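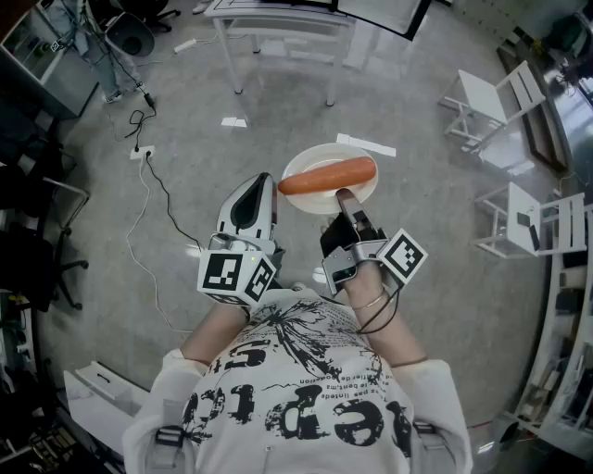
Sobre el plato: galería de diciembre de 2023

Esta página reúne la vajilla y las piezas de mesa de Revari que tenemos repartidas entre el armario grande y los cajones de Uvwood. El catálogo lleva ya 437 fichas. Aquí va solo una parte, la de los platos y las cosas que se ponen encima, con una nota breve en cada caso. Las fichas completas, con medidas y procedencia, se pueden consultar en la sala pidiéndolas por su nombre.

Los nombres de las series (Unditz, Dumitrescu) son los que figuran en las cajas y los hemos dejado igual. Cuando una pieza no tiene nombre conocido, usamos uno descriptivo.

Plato redondo con pieza naranja
Plato blanco, redondo. La pieza naranja tiene forma de salchicha, es lisa y de puntas redondeadas. Está colocada casi en horizontal en la mitad superior del plato, y el extremo izquierdo sobresale un poco del borde.

Plato hondo, serie Unditz
El más pesado de la serie. Tiene un desconchado antiguo en la base que no se nota cuando está en la mesa. Se guarda separado de los llanos para no rayarlos.

Plato llano, serie Unditz
Mismo juego que el anterior. Faltan dos de la docena original. El resto está en buen estado y se sigue usando en las comidas de diciembre.

Fuente ovalada Dumitrescu
Llegó sin tapa. En la ficha antigua aparecía como ensaladera, pero por el fondo plano y las asas cortas la hemos pasado al grupo de fuentes. Capacidad indicada en la caja: 1.000 ml.

Salsera Dumitrescu
Con plato propio, pegado a la pieza. Gotea por el pico si se llena más de la mitad. Para las mesas montadas preferimos la jarrita que sigue.

Jarrita sin marca
Asa reparada con cola. Pesa poco vacía y conviene ponerla lejos del borde de la mesa. 700 ml.

Pan de imitación
Tres barras y una hogaza. La hogaza está descolorida por un lado, el que daba a la ventana en la estantería anterior. Las barras caben en la panera corta – la larga queda demasiado vacía con ellas.

Frutas de imitación
Manzanas, peras y un racimo de uvas. Al racimo se le caen algunos granos y los guardamos en una bolsita dentro de la misma caja. Si aparece un grano suelto por el suelo, es de aquí.

Cuencos pequeños, apilados
Se apilan hasta seis. A partir de ahí la columna se inclina. Hay de dos tonos muy parecidos que solo se distinguen a la luz del día, y en las cajas están mezclados.

Manteles individuales
Lavados y planchados este mes. Los de rayas están marcados por detrás con el número de ficha en una etiqueta cosida. Los lisos todavía no.

Cubiertos de servir
Dos cucharones, una pala y unas pinzas. La pala no es del mismo juego, pero lleva tanto tiempo en el mismo cajón que la hemos fichado con los demás.

Caja de transporte Revari
Cartón doble con separadores. Para los platos llanos hay que quitar el separador central y poner papel entre pieza y pieza. Las tapas están numeradas por dentro.

Quedan por publicar las tazas, las bandejas y el cristal. Las tazas están fichadas desde el otoño y solo falta revisar los nombres de las series. El cristal irá en una página aparte.

Para préstamos, indicar siempre el nombre de la pieza tal como figura en esta galería y la fecha de devolución prevista. Las piezas con reparaciones no salen de Uvwood.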